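Shift notes, week five

I work the linen side at Drukbridge, a furnished-rental outfit with 35 units and one sorting room. The humanoid has been on our roster for five weeks now, and I have been asked often enough what it does to the job that I would like to write it down once.

The assignment is narrow. Anything left on a bed or cushion gets picked up and put in a box on the floor. Dark fabric is handled first, then whites. We used to do this between other tasks and no one recorded it. Now it is a line in the schedule with a start time, and the log for October has 1435 pick attempts in it. A failed grasp counts as an attempt, so please don't read that as items moved.
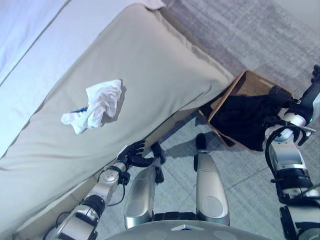
The floor layout changed before the staffing did. Boxes used to go wherever there was room. They now have to sit on the carpet within reach of the cushion, open side up, with the flaps out of the way. I put a box down without thinking on my second day with the machine and lost most of the morning to repositioning. Mamon, the scheduling software, has a field for box placement now, and we fill it in by hand.

Soft goods remain the hard part. A towel has no fixed shape, so the grasp point has to be found again each time. A person pinches a corner and shakes. The robot closes on whatever fold is nearest, and the rest of the cloth follows or it doesn't.

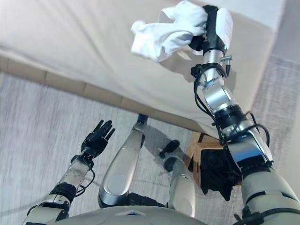

What has changed for the people is mostly posture and attention. I bend less. I also stand around more, with a tablet, which I did not expect to find tiring. The Kidberg site runs the same setup with 2 people per shift and rotates them every hour. We rotate at lunch, and I have asked for the hourly version.

Pay grades are still under discussion. Marino, which services the machine, trained us on stop procedures and basic fault codes, and that is more than the old job description covers. Folding is still ours, as are stain checks — neither is on the list for this year.

Next on the schedule is a Saturday trial with the fitted sheets.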